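Report from Bulon: two regional blocs, one long table

Bulon – The regional talks between the Shi Coast states and their inland neighbors closed here in March with a signed text on border crossings and no text at all on river water. I attended as part of the press group for all three open sessions, plus the side visits the hosts laid on for delegations and reporters.

The talks were held in the old customs hall on the harbor road. Accreditation was at a side door, and the line moved slowly. According to the host's press office, 3,352 badges were issued, of which 340 went to media. Most of the media badges gave access to the lower hall only, where the sessions were shown on screens with a delay.

The first morning was taken up by a dispute over seating. Two inland delegations objected to being placed behind the observers, and the opening was put back from 9 a.m. to 11:30. The host's foreign ministry described this as a protocol matter. When the session did open, the speeches were short and stayed close to the printed versions.

Kumaresan Murthy, who led the host delegation, spoke first. He said the crossings agreement had been ready since the previous round and that he saw no reason to hold it back while the water question was open. "We can sign what is finished," he said. The inland side had wanted the two signed together. By evening they had dropped that demand, in return for a line in the final statement that sets a date for the next water meeting.

The afternoon of the second day was set aside for visits. Delegates could choose between the port, the grain terminal at Tatix, and the technical institute on the hill. I went to the institute with two of the smaller delegations. The bus took 40 minutes because the harbor road was closed for a motorcade.

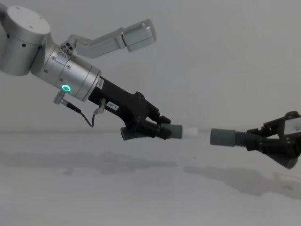
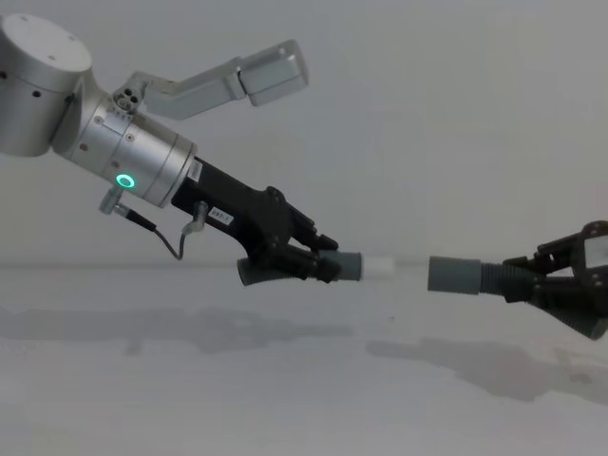 Yamuna Marar, the deputy trade envoy, met us in the institute's lecture room after the tour and took questions for half an hour. Most were on tariffs. She confirmed that the crossings text covers trucks and rail freight but leaves out private cars, which stay under the old rules. She would not say whether the Skekix crossing, closed for the last two years, will be among those reopened first. A delegate from the inland side said from the floor that his government expected it to be.

The third day was the signing. It took place at 4 p.m. in the upper hall, and the media were let in for the last part. There were 3 copies, one for each bloc and one for the secretariat. Two ministers had left by then and their deputies signed for them. The final statement runs to six pages. Four of them deal with crossings and fees, one lists the participants, and the last has the single paragraph on water.

Some practical notes for anyone covering the next round. Printed texts were handed out only in the lower hall, and they ran out early each day. The press desk closes at 6 p.m. and does not answer calls after that. Food was available on the ground floor until mid-afternoon, and the nearest cafe is across the harbor road. The transcript of the open sessions has been filed with the secretariat as document 3,281 and can be requested in writing.

The water meeting is due before the end of summer. The place has not been announced. Two delegates told me they expected it to be held inland this time, and the press office said only that invitations would go out in the usual way.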